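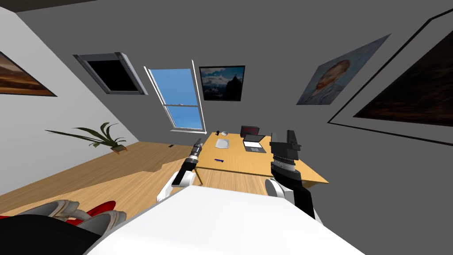

Home Tickets Docs Releases Log in

Pen task success on the Stumari attic desk way below the published result

Component: evaluation runner
Status: open, workaround found
Opened: 2023-11-15

Hi all! I'm at Trimton and we're trying to reproduce the Parsa numbers on the Stumari desk suite before we compare our own method against it. Most of it went great. The pen task in the attic room did not, and I've spent long enough on it that I'd rather write down everything I tried than have the next person go through the same thing (or me again in March, when I've forgotten all of it).

What I expected: the results table in the Stumari release lists 15 successes in 30 episodes for "pick up the blue pen" with the released Parsa checkpoint. It's one of the harder tasks, so I wasn't hoping for miracles.

What I got: 2 in 30. Same checkpoint, same episode list, same instruction text.

The mouse task on the same desk matches the table, episode by episode as far as I can tell. The laptop task does too. So it's the same room, the same two arms, the same lighting, and only the pen goes wrong. That should have pointed me straight at the answer but I went the long way around.

Setup, quickly: Giltbridge as the simulator, headless on one of our workstations, stock Stumari configs, the two-arm robot with the slim cylindrical gripper on the left and the black parallel-jaw one on the right. Both arms start raised near the desk, grippers empty. The policy gets the head view plus joint positions and puts out chunks of 15 actions. The runner plays a whole chunk, grabs a new observation, asks for the next chunk, and so on.

Things I tried, in order:

Re-downloaded the checkpoint. The checksum was the same as before. No change, and I felt a bit silly because the mouse task had already told me the weights were okay.

Checked the arm order. I was pretty excited about this one! The joint vector is supposed to be left arm first, then right, and I had a half memory of someone on the old board getting it swapped. I printed the vector, wiggled one joint at a time, and watched which arm moved. Order is right. Scaling on the gripper command is right too, and the jaws on the right gripper open and close all the way.

Friction on the pen. My theory was that the pen was slipping out of the fingers. I bumped the friction up to a silly value and reran the first few episodes. Same failures. Then I finally did what I should have done on day one and watched the replays instead of staring at the success column, and the pen wasn't slipping at all, the fingers weren't even getting to it. The right arm comes down beside the pen, very confidently, closes on air, lifts, and then wanders off toward the laptop. After that it hardly ever recovers.

Rendering. Okay, so if it's missing, maybe it's seeing something different from what the Parsa authors' copy saw? I compared my first observation for several episodes with the reference images that ship with the suite. They matched. I mean they really matched, pen included, and I closed that line of investigation and went to lunch. (Keep this one in mind. It's the bit that fooled me.)

Seeds. I reran the whole set with fresh seeds in case I'd landed on an unlucky batch. Still terrible, and the misses had the same look to them.

Random detour: I removed the wall pictures and the plant, on the theory that clutter was pulling the policy around. It made no difference and I put them back. I don't recommend this as a debugging method, but it was late.

What finally cracked it was logging the pen's pose at every step, including before the policy starts. The runner does a settle phase at reset: objects get placed on the desk a hair above the surface, and then physics runs for 2000 steps with the arms held still so everything comes to rest. The mouse drops and stays put. The laptop doesn't go anywhere. The pen rolls! It doesn't go far, and it stays on the desk, but it ends up more than a pen's width from where it was placed, and the fingers don't have that much slack.

By itself that would be fine, as the policy would just look and see the pen in its new spot. But in the current Giltbridge the first observation is cached when reset begins, and the runner hands that cached one to the policy after settling is done. So the whole first chunk gets planned from a picture of the desk before the pen moved. And of course my first observation matched the reference images, because the reference images were saved at placement too. I was comparing one stale picture with another.

It also explains why the failures look so sure of themselves. The arm goes exactly where the pen used to be. By the time a new observation comes in, the hand is already down next to the desk surface, in a pose I doubt the training demos have much of, and the policy doesn't seem to know how to back out.

Workaround: after the settle phase, force a fresh render and throw away the cached observation before the first policy call. In my copy of the runner it's one extra call to refresh right after settling. With only that changed, stock friction, original seeds, plant back in its pot by the wall, I get 15 in 30 on the pen task. The mouse and laptop results don't move.

To make sure I wasn't kidding myself I also ran it the other way around. I left the cache alone and pinned the pen during settling so it couldn't roll. That brings the success rate back up too, so I'm comfortable saying the stale first observation is the problem and the policy is fine.

A few things I'm less sure of:

I don't know whether the published number was made with an older Giltbridge where the cache worked differently, or with a runner that refreshed on its own. The release notes don't mention it. Getting the same total as the table is encouraging, but I don't have their per-episode results for the pen, so I can't say the same episodes pass.

Any method that replans more often will be hurt less by this. Our own method replans every 2 actions, and it barely noticed the bug. Before the fix our pen result looked miles better than Parsa's, and I'd already dropped it in a draft slide (since deleted!). If you've run comparisons on this suite with different chunk lengths, please go back and check the first observation, mostly on anything that can roll.

I haven't looked at the other rooms. The attic is the only one we use right now. I'd guess any task with a round object is worth a rerun.

Requests, if a maintainer has time:

Could the refresh go in the stock runner, on by default? I can send the patch, it's tiny.

Could the reference images be saved again after settling? Otherwise the comparison tool will start complaining about the pen task the moment the runner is fixed, and somebody will very reasonably "fix" it back.

And it would be nice to have a warning when an object's pose at the first policy call differs from its pose in the cached observation. I have a rough version of that check in my log script and I'm happy to clean it up.

Leaving the ticket open until the refresh is merged. Replays for the failed and the fixed runs are on our share, just ask and I'll upload whichever ones you want to see.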